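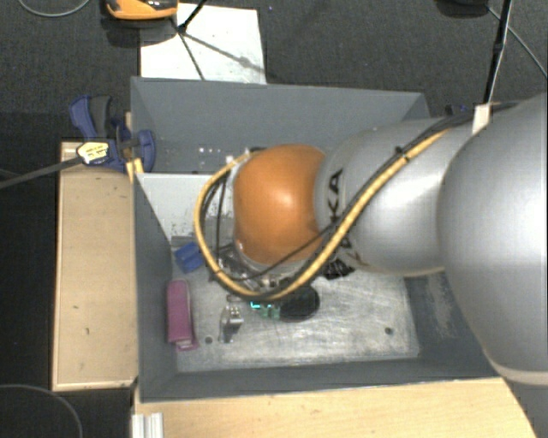
Hi, me again, still stuck on the Trujillo stabbing story from Jovamcombe. The police appeal went up on our crime page in the morning and by lunch the headline had gone back to the old one, the one that says the victim had died. He hasn't! He's in hospital and his sister has already rung the newsroom. Also the "Breaking" strip is the wrong colour, which I know is small beer next to that, but it's meant to be a proper orange like the rounded cover on the end of that robot arm, and we're getting something much nearer the yellow of the cable.

What I've tried so far: saved it again, cleared the cache (twice), logged out and in, and asked Azucena Huerta to open it on her machine. She sees the right headline when logged in and the wrong one when logged out. The app has the wrong one too. The story has 217 comments under it now and a good few are condolences, so I've shut them for the time being.

Elvia Meléndez

Reply from Mutadis support, 14:10
Thanks Elvia. Can you tell me whether the story was ever scheduled, or only published by hand? And did anyone copy it to the Grenport edition?
Emiliano

Elvia, 14:32
Yes to both, sorry, should have said. Arnaldo Simões scheduled the first version at 6 and then copied it to Grenport, and I changed the headline by hand after the police rang back. I never touched the Grenport copy. Is that it, do you think?

Mutadis support, 14:51
Looks like it. The Grenport copy is still the parent and it pushes its headline over yours every time it refreshes. I've unlinked the 2 and put your wording on both. Please check logged out.

Elvia, 15:05
Right headline on both, and on the app, hurrah! I've put a correction line at the foot and I'm ringing the sister now. Strip is still yellow though, so please leave this open.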